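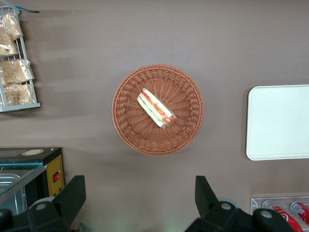 Should I list an unfinished MBA on my professional bio?

I left a part-time MBA after 15 months when I took a job at Rallis. I now need a short bio for a mentoring scheme and don't know whether to mention it or leave a gap.
Ladan Hosseinzadeh
Nov 26, 2023

Chrysanthi Kyriakidis
Put it in, but word it so that it can't be read as a completed degree. "MBA coursework" and the name of the school will do. Leave the letters out from behind your name. I read bios for the mentor scheme at Ekex and we check qualifications before anyone is matched, so a vague line only means an extra email to you.

A bio also doesn't need every year covered. That is what the CV is for. Start with your present role, then one or two earlier ones, then education — ours have a limit of 600 characters, and most people run out of room before they get to school.
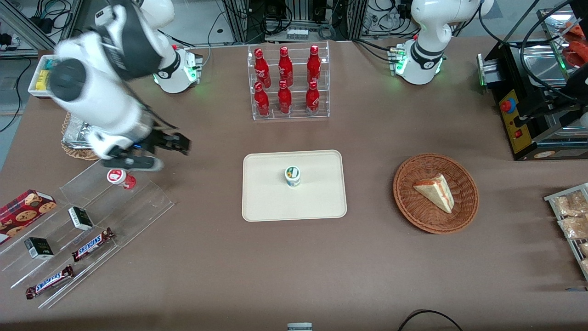

Snacks and drinks on a brown table.

Jailson Cavalcanti
I'd leave it off. Mine doesn't mention my course either and no one has asked.

Seo-ah Ra
Depends who reads it. For mentoring I would keep it, as mentees often want to talk about whether to go back and study. When I joined the Lolport board in September they asked for third person, no dates, and finished qualifications only. Ask the scheme if they have a template before you write anything. Mine had to be redone twice.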